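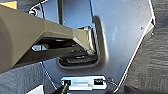
Kernilthorpe storage and fittings grant: second progress report to the Gadotness fund
13 Jun 2025

Spending to date is £1,170 out of the £2,464 awarded in February. The money is not the difficulty. We are less sure than we were that the remaining work will do what the application said it would.

Handles

The application promised that every door and panel in the room could be opened one-handed by someone with a weak grip. Sota supplied the flush fittings, and their leaflet calls them "effortless". We would not use that word. On the blue-silver metal panel the black lever sits down in a recessed pocket, so fingers have to go in before they can do anything. That keeps sleeves from catching, and it was the main argument for buying it. It also means that a person with stiff or swollen knuckles is being asked to reach into a hole. Two of our regular users managed it and said it was fine. Others asked somebody else to do it, and we think that should carry more weight than the leaflet.

We have asked Sota whether a longer lever can be had for the same pocket. The reply was a link to the leaflet. We will try again before the next payment is due.

The surface of the panel needs wiping down as well. It shows specks and smudges readily, and the cleaning advice we were given (dry cloth only) seems optimistic for a room where people do their laundry.

White cabinet

The tall cabinet stays. Gilbert, the fitters, recommended replacing it and quoted accordingly, but we could not see what was wrong with it. The doors are flat with a thin raised moulding, the paint is smooth and it takes up no more floor than the replacement would have done. Our doubt is about the handles, which are small and set where the two doors meet. They are the one part of the cabinet that falls short of the promise, and new ones would cost very little beside a new cabinet. We have asked Gilbert for a price on handles alone and are still waiting.

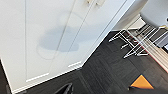

White cabinet and drying rack, Kernilthorpe. The cabinet is to be kept.

Floor and drying rack

The dark floor was chosen before our time and we have nothing against it except that a darker floor makes low things harder to judge in poor light. The rack is white, so it stands out well enough, but its legs splay at the bottom and it lives right beside the cabinet. Anyone using that side has to mind their feet. The application described this corner as "clear access". We would like to withdraw that phrase until a better spot for the rack has been tried. A wall-mounted one has been suggested. We are wary of it, as a fixed rack at a height that suits one person will be wrong for the next.

Next period

We ask to hold the balance until we have Gilbert's price and a proper answer from Sota. If neither comes, we would sooner buy plain large handles locally and return what is left over. The trial with users will be repeated in up to 4 sessions, this time with someone writing down when help was asked for.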